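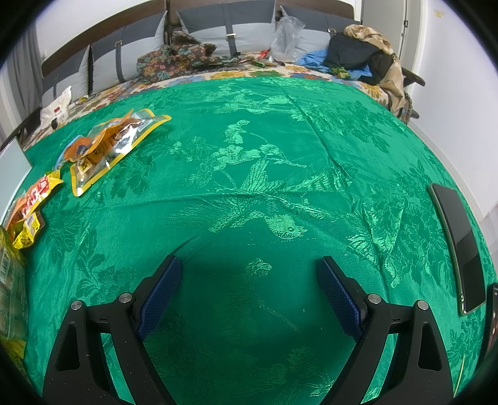

Slide 4. Table linen, jacquard.

Start with the structure. The bird, leaf and flower figures are woven in; nothing is printed. Ground and figure are the same green, so the pattern reads by gloss alone. Tilt the Visex swatch under the lamp and pass it along the front row.

Point out the large bird with open wings, then the fold line running diagonally. Creases show on a glossy cloth. Sondbridge presses theirs face down under a cotton sheet. Iron on medium, then hang for 17 minutes before laying.

Snack packets and phones: lift them, don't drag. Sharp wrapper seams can catch a long float. Snagged floats go to the back with a blunt needle. Do not cut.

Washing: 50 wash samples from the Baruvness trial, handout page 2. Skip if short of time.

Next slide: hems.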